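Call for Participants: Household Table Work, Skotidholm Site

Tiongson is looking for adults to take part in paid sessions of ordinary table work at its Skotidholm site. Sessions begin in February and continue until all places are filled. The work consists of laying out, moving, sorting and putting away common household objects on a dining-height table. No cooking is involved.

Background

Tiongson maintains a written reference on how people handle everyday goods at home: how they set a table, where they put a basket while they work, how they deal with large flat items that take up most of the surface, and in what order they clear up. The current edition was put together from sessions held at Ivmont. The Skotidholm sessions extend it to larger items and to tables that are already partly occupied.

What the work consists of

Each session is made up of short tasks. A task has a starting layout, a stated end point and no prescribed route between the two. Typical tasks are:

Placing a large sheet or board on a covered table and bringing it square to the table edge.
Moving small containers clear of a work area and returning them afterward.
Filling and emptying a basket.
Straightening a tablecloth with objects still on it.
Folding cloths and stacking them at one side.
Clearing the table completely and resetting it for the next task.

Participants work seated for some tasks and standing for others. The session lead reads out the end point before each task and does not comment while it is under way. Speed is not scored. A task that is not completed is recorded as not completed and the session moves on.

The room and the table

The room has a wooden floor and is furnished as a domestic space. The table is covered with a checkered cloth, which stays on throughout. Household fabrics are kept to the side of the room and are used in the folding tasks. Large flat items are handled from the near side of the table, with both hands in use, and the basket is normally kept at the far end. 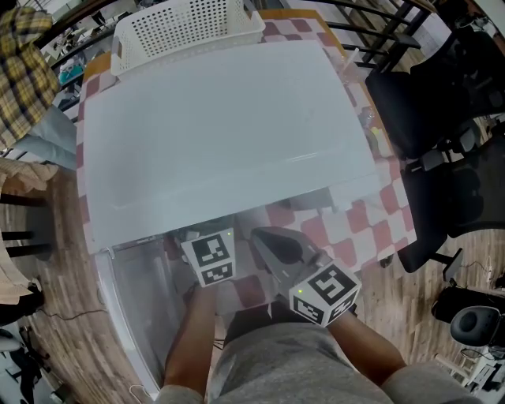

The order of tasks changes from one session to the next. Participants should expect to repeat a task with a different starting layout, sometimes directly after finishing it. The repeats are deliberate and do not mean that the first attempt was wrong.

Time and payment

A full place consists of 4 sessions. Each session lasts 3 hours, including one rest break and a short briefing at the start. Morning sessions begin at 9:30 a.m. and afternoon sessions at 1:30 p.m. Participants may choose either, but should keep to the same slot for all of their sessions where possible.

Payment is $200 per session, made by bank transfer after each one. Participants who withdraw are paid for every session they have attended, including one left partway through. Local travel is not reimbursed. Participants coming from Ivmont may claim the bus fare on presentation of the ticket.

Who can apply

Applicants must:

Be 18 or older.
Be able to sit and stand at a table for the length of a session, with breaks.
Be able to use both hands for reaching, lifting and folding.
Understand spoken instructions in English.
Be available for all sessions in the chosen slot.

No experience is required. Left-handed applicants are encouraged to apply, as the Ivmont group was mostly right-handed. People who took part at Ivmont may apply again provided they did not complete the basket tasks there.

Clothing and personal items

Wear clothes that allow free movement of the arms. Long sleeves are acceptable if they are close-fitting at the wrist. Rings and bracelets should be left at home or in the lockers by the entrance. Flat, closed shoes are required. Water is provided during the break - food is not, and there is no shop within walking distance.

Recording and privacy

All sessions are recorded. Participants receive the consent form with the confirmation letter and should read it before the first session. Faces are obscured in any picture or recording that is released outside Tiongson. A participant may ask for a session to be deleted at any point up to the end of the last session in the series.

Kitchen items

Some layouts include kitchen appliances as fixed objects. A microwave oven stands on the table in these layouts and the remaining items are arranged in the space left over. Appliances are not to be lifted or switched on. Participants bend and reach over the table a good deal in this part of the work, and anyone with back or shoulder trouble should mention it on the form so that these layouts can be left out.
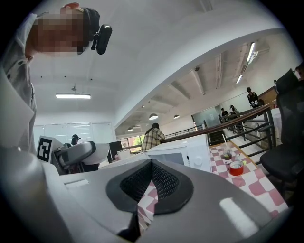
One participant from the Ivmont group wrote afterward that the tasks were easy enough one at a time, but that working around an appliance was more tiring than expected, and that the break could have come earlier. The break at Skotidholm has been moved forward to the midpoint of the session.

How to apply

Ask for the application form at the Piltby desk, which handles bookings for the site, or request it by mail. State the preferred slot, which hand you write with, and any limits on reaching or lifting. Incomplete forms are returned once for correction.

Applications are read in the order received. Successful applicants are sent a confirmation letter, the consent form and directions to the side entrance. Those not placed are kept on a reserve list for the rest of the series unless they ask to be removed.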